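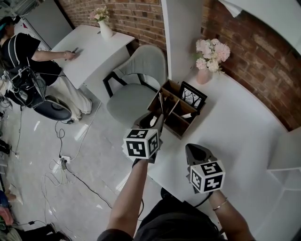 Receipt total doesn't match my claim in Mirketent
Neelam Agarwal
So I put in a hotel bill for 344 dollars and Mirketent keeps changing it to 300 when I hit submit! I've deleted it and started over twice (same thing both times). Is there a cap somewhere I can't see?

Tomás Mulcahy
Same here last April. I just emailed payroll.
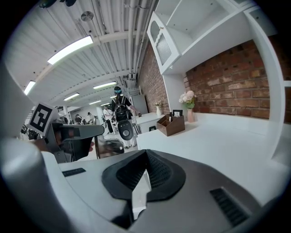 Chie Oda
It's the lodging limit on your policy. Open the claim, tap Details, then pick "over limit" and type a note. Mine came back at the full amount after my manager okayed it.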